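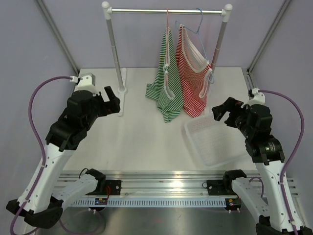 OK so, start with the laundry question. Ask the room – who owns a tumble dryer, hands up, who used it this week. Wait for it. Then: who has a clothes rack at home. Usually more hands than people expect. A plain one is all I mean, two grey poles, a silver rod across the top, something red hanging off it. Cheapest energy saving device in the house and it never makes it onto the list. Move on quick, don't get stuck on dryers, we lost ten people to dryers in July.

Who I am. Short. Worked on the Flaltau home energy project three winters, before that in rentals. Not an engineer. Say that early.

What the project was: 29 households, all renters, all in the same two streets. No new boilers, no new windows, no landlord permission for anything. Only habits and stuff you can carry up the stairs. Thank Floarea Căpraru here, she did all the door knocking and most of the meter reading.

Air drying, the good part. Zero on the bill. Clothes last longer, elastic especialy. People know this already, don't preach.

Air drying, the bad part. The water goes somewhere. Small flat, windows shut, heating low = damp wall behind the wardrobe. We had 3 homes with mold by the second winter and every one was drying in the bedroom overnight. Pause here. Someone will have a story, let them tell it.

What we told people after that
– one room, door closed, window open a crack
– spin twice before hanging
– leave gaps, don't double up on the rod
– not on the radiator. They will anyway. Say it anyway
– heavy things first thing in the morning, not at 10 pm

Sânziana Nedelcu's slide on humidity – she let me borrow it, credit her out loud. Numbers are small on the slide so read them out. The line to point at is 50 percent. Under that, fine. Over that for days, open something.

Dehumidifiers. Question always comes. We lent out the Viker one, people liked it, noisy at night. The Iliro is quieter, smaller tank, needs emptying more. No I don't get paid by either. Running cost depends on your tarrif, do the sum on the flip chart if there's time.

Quaye building – skip if past 14 minutes. Shared drying room in the basement, worked great until the lock broke. Lesson was keys, not laundry.

Then drafts, hot water, fridge seals. Fridge seals gets a laugh with the banknote test, bring a note.

End: one thing to try tonight. Handouts by the door. Questions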